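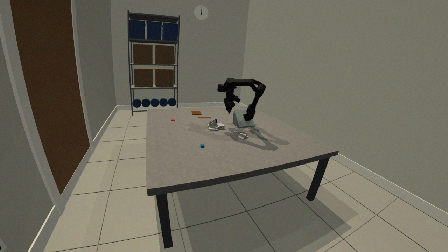 Frequently asked questions

Do you ship your sourdough starter?
Yep, anywhere in Australia except WA and Tassie. I dry it on trays, crumble it up and post it in a paper envelope with a card of feeding instructions. Postage is $2 on top.

What is Gorkholm, anyway?
My rye starter! I named it after a made-up town in a story my nan used to tell. The white one is Dudás, and he's the easier of the two if you've never kept a starter before.

Mine smells like nail polish remover. Have I killed it?
Almost certainly not. It's hungry. Tip most of it out, keep 50 grams, feed it equal weights of flour and water and do that twice a day until it smells like yoghurt again. Pink or orange streaks are another matter - bin the lot and scrub the jar.

Can I use tap water?
I do. If yours is heavily chlorinated, leave a jug on the bench overnight.

Which flour do you use?
Plain old bakers flour from the bulk shop in Lasstead. I've tried the fancy organic stuff and my loaves didn't care (my wallet did).

Do you run classes?
A couple a year, in my own kitchen, so they're tiny. The next one is in September and there's a waiting list, sorry! Email me and I'll pop you on it.

Can I freeze it?
The dried flakes, yes. I wouldn't freeze a wet starter, though I know people who swear by it.

How do I get hold of you?
Use the contact form and it comes straight to me, Ilona Pap. I'm slow in school holidays but I do write back. If your envelope hasn't turned up after a fortnight, tell me and I'll send another.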